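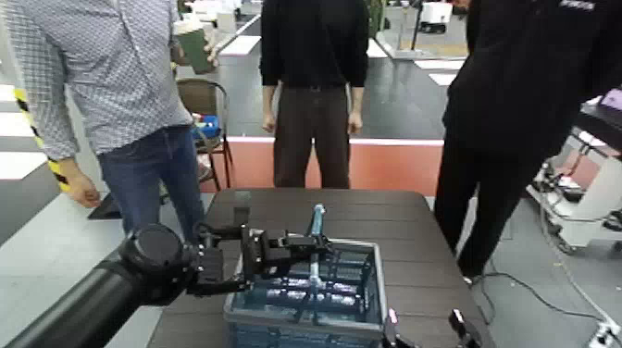

Crate Questions, Answered

Flomaditz lends plastic crates to people who are packing up a workroom, a stall or a display, and takes them back afterward. We get the same questions most weeks. Erdal Ağca wrote the first version of this page in one sitting, and it shows.

Do I need slotted crates or solid ones?

Slotted for most things. You can see what you packed without unpacking it, which saves the small argument at the other end. Solid is better for anything that sheds, leaks or would embarrass you on the way to the van.

How should I pack long, round things?

Lay them side by side along the bottom, all in the same direction, until the row is snug. Then start the next row. People like to stand them up because it looks tidy, and it does, until the first corner. If one item really must stand, put it in last and accept that it will stick up over the rim and you can't stack anything on that crate.

How many crates will I need?

More than you said on the form. The Lerndale branch has 117 of the shallow kind and 377 of the deep, so please don't be shy about changing the number.

Can I fill it to the top?

You can fill it to just below the rim. Above the rim is called a pile, and the next crate will not sit on it.

Where do the labels go?

On the outer face, near the top edge, on the short side if you can. Write what is in the crate. "Misc." is a confession. So is "Misc. 2."
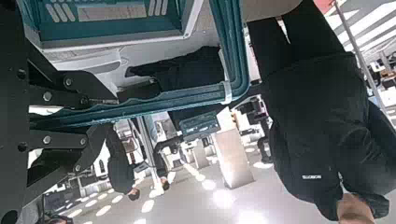 Photo: Augustina Korletey / Flomaditz

What about soft things, like bags and fabric covers?

Put them in against the wall of the crate and let them take up the slack. They make decent padding, and you were going to bring them anyway. We charge for tissue paper and would feel bad selling you any.

Do I need a strap?

For a short carry across a room, no. For stairs or a van, yes, one per crate, pulled tight and with the loose end tucked in. Straps come back with the crates. In June we were short 2 and spent a long time being polite on the phone.

Can the crate sit on a good table?

Yes, if you lift it on and lift it off. Sliding is how tables get their character.

How many people does it take?

One to pack. Anyone else is there to hold a drink and have opinions, and should be given the labels to write.

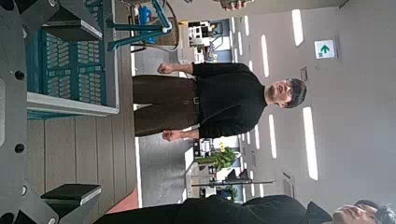
Augustina Korletey wrote in to say that we have this wrong, and that a second person is worth having if only to read the list aloud while the first one packs. She has a point. The list should be read by whoever didn't write it.

When do the crates come back?

By the date on your slip, empty and nested. Check the corners for small parts first. We keep a jar of what we find, and you are welcome to come and look through it.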